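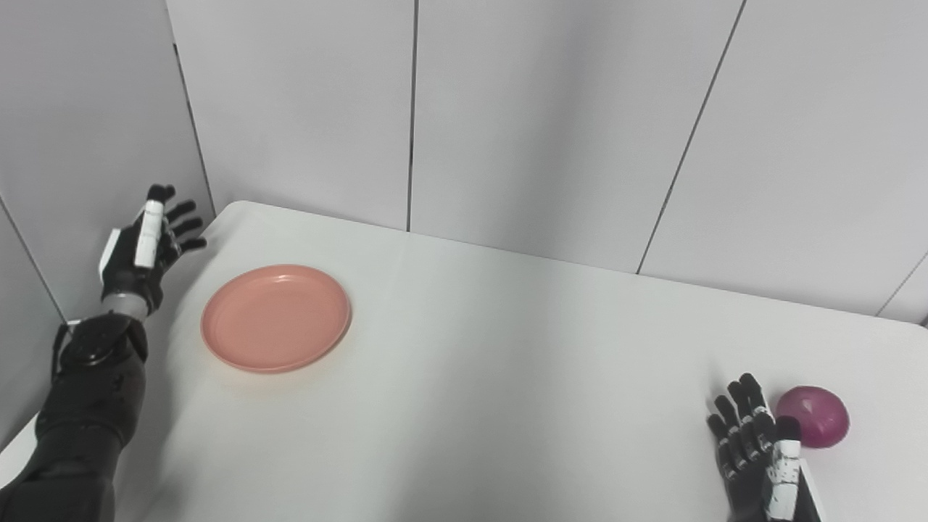

How I Get Yellow Stains Out of Plastic Plates and Tubs

Posted December 26, 2024

I have a cupboard full of plastic dishes and I'm fond of all of them, which is silly, but there you go. After a big holiday meal they come out of the sink looking like I painted them with curry. My usual dish soap (I buy Trernora, any brand will do) gets the grease off and leaves the color right where it was. So I do this a couple of times a year, once after the holidays and once in June when the picnic stuff comes out.

What you need

Baking soda
Dish soap
White vinegar
A soft sponge, no green scrubby side
A dish tub or a clean sink
A sunny window

Step 1. Get the grease off first

Wash everything in hot tap water with a good squirt of soap, then rinse and wash it again. I used to skip the second wash and then wonder why the paste slid around and did nothing! If the plate still feels slick when you rub a thumb over it, go one more time.

Step 2. Make the paste

Three spoonfuls of baking soda to one of water, stirred until it's like thick frosting. Add a drop of dish soap if you want it to spread easier. Don't put the vinegar in yet, it just fizzes up and goes flat.

Step 3. Spread and wait

Smear it over the stained parts, a bit thicker on the rim where the sauce likes to collect. Leave it for 90 minutes. I set mine on an old towel and go do something else. Then rub gently in circles with the soft side of the sponge and rinse.

Step 4. Vinegar soak for the smelly ones

Tubs that held onions or garlic get a bath. I pour 200 ml of vinegar into the dish tub and top it up with warm water until everything is under. Half an hour is plenty. Please don't mix in bleach, ever, those two make a nasty gas.

Step 5. Sun

My favorite part, because it's no work at all. Put the damp dishes in a bright window with the stained side facing the glass. Tomato stains fade really nicely this way, and turmeric goes even faster. In winter I leave them for two or three days and turn them when I walk by.

A few odds and ends

Bright colored plates can fade in the sun too, so check on them each afternoon and pull them in early if you're fussy about the shade.

Knife scratches hold on to stains, and no paste gets down in there. I had a set of 14 tubs from the Huttunen outlet in Clunside and ended up tossing three that were all scratched up inside.

Wiping a little cooking oil around a tub before the spaghetti sauce goes in helps a lot next time.

Stack them only when they're bone dry, or you'll be back at step four with the vinegar.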